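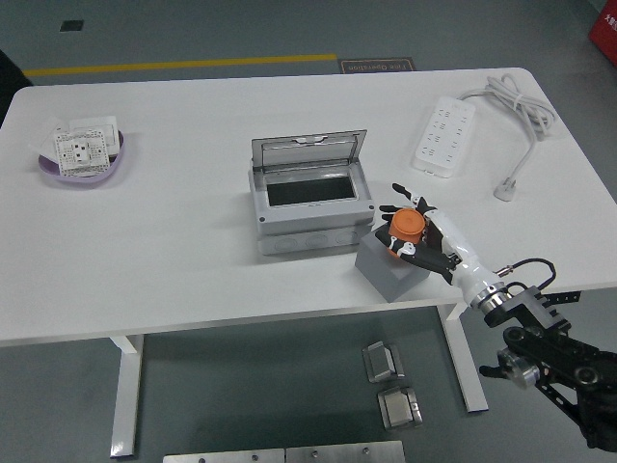
2. Enclosures and wall plates: position at end of August

Work package 2 covers the small electrical parts for the Willgate refurbishment. Of the 361 wall plates on the schedule, 175 have been checked against the drawings and released for fitting. Plates awaiting a check are kept in the purple oval tray on the white table.

The distribution enclosure is the light grey plastic type with a hinged transparent lid and round knockouts along the lower front. Jemitz delivered 15 units. Lid travel was measured on each; all open past 90 degrees. Cable entry positions for the ground floor are still to be confirmed by Todor Gashi, and no knockouts are to be removed until then.

Outstanding:
Revised plate schedule for the east stair (N. Lazarević).
Price for spare lids, requested from Jemitz, no reply to date.
Transfer of the unspent fixings budget to work package 3, for your approval.

3. Cable routes

Survey complete on two floors.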